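Readers wanted for oral history project, Drondonwood

The Gundeo Story Group is looking for people who can read old letters aloud for our recordings. We have 107 letters, written by families who settled near Drondonwood, and we would like to hear them in many voices and accents - mine is also not from here.

Each session takes 80 minutes, on Sunday from 2 pm, in the neighbourhood centre on Bhutto Street. We pay $75 per session and your tram fare. Experience is not necessary, but you should be comfortable with handwriting that is difficult.

To apply, please send to Caoimhe Keogh a short recording of yourself reading any page you like, before the end of July.

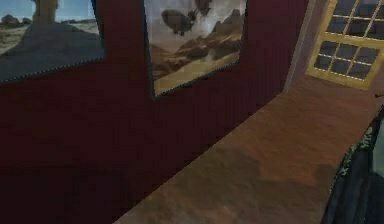 Can I read in a language other than English?

Nine of the letters are in Italian, so please mention it when you apply.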